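Clearing a shared table, and keeping it clear

I love a big white table. I love it even more when there's nothing on it, and for most of last winter I had forgotten what ours looked like underneath. We use one large table for everything: meetings, lunch, wrapping parcels, the odd jigsaw. Everybody puts something down and wanders off, and by February you're eating a sandwich on top of somebody's notebook.

So here is what works for us (and it really does work, I'm a convert!).

Start with the cables

Always, always start with the cables. They take up more room than anything else and they make a clean table look messy even when the rest of it is fine. Unplug everything, lay the leads out straight, and coil each one loosely, about as wide as your hand. A strip of hook-and-loop tape goes around the middle. I bought one long roll and cut it up myself, 60 pieces from the one roll, and I'm still using them.

The power strip gets its own treatment. Take it off the tabletop if you possibly can! Ours now hangs under the edge in a wire tray from Zirkard, with the slack cable folded in beside it. If yours has to stay on top, park it against one side and tie the lead close to where it leaves the strip, so the loops don't creep out across the table. Don't coil the lead tightly while it's in use, as it can get warm.

Chargers need a home of their own

Those tiny wall chargers are the first thing to vanish. Put a dab of nail polish on each one, a different color per person, and keep them all in one shallow dish. Tarek Ghoneim, who sits across from me, thought this was over the top until his came back to him the same afternoon. Chargers with folding prongs get folded. The others go in prongs up, so they don't scratch the dish.

Boxes: open them, then decide

A closed box can sit on a table for months. Open it. If it's empty, flatten it. If it has something in it, write what on the end with a pencil, then get it onto a shelf. I do keep a few small sturdy ones for posting things, 4 at most, nested if they'll nest.

Paper bits and stickers

Sticker sheets curl if you leave them lying around, and once they curl they catch on sleeves. Slip them inside a notebook or a plastic sleeve and stand it upright. Loose stickers go in an envelope. And please don't test one on the tabletop! If somebody already has, warm it with a hair dryer on low, lift a corner with a fingernail and pull slowly and flat. A drop of cooking oil takes care of whatever glue is left, then a little dish soap takes care of the oil.

Leave one nice thing out

My favorite part. A totally bare table invites clutter, but a table with one good-looking thing on it seems to hold people back a bit. A plant in a heavy vase is perfect. Go for something with a wide body that won't tip when a chair bumps the table, and put felt dots underneath so it slides without scratching.

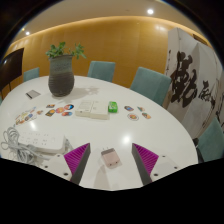
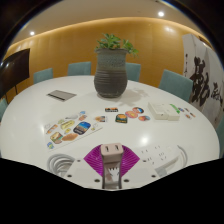 Wiping down a glossy top

Glossy white shows every smear, so use less product than you think. I put one squirt of dish soap in a bowl of lukewarm water, wring the microfiber cloth out hard and work from the far side toward me in overlapping strips. A second, dry cloth follows right behind. Skip scouring powder and the rough side of the sponge, because the dull patches they leave are there for good.

For pen marks, try a soft white eraser first. It gets off more than you'd expect, and you can brush the crumbs straight into your hand. Coffee rings usually give up under a damp cloth left on them while you do the chairs.

Chairs, quickly

Brush upholstered seats before you wipe the table so you aren't knocking crumbs onto a clean floor twice. A dry rubber glove run over the fabric in one direction gathers lint and hair into little rolls, so satisfying! Then push every chair in. Brenda Pilkington does this on her way out at five, and the whole room looks finished.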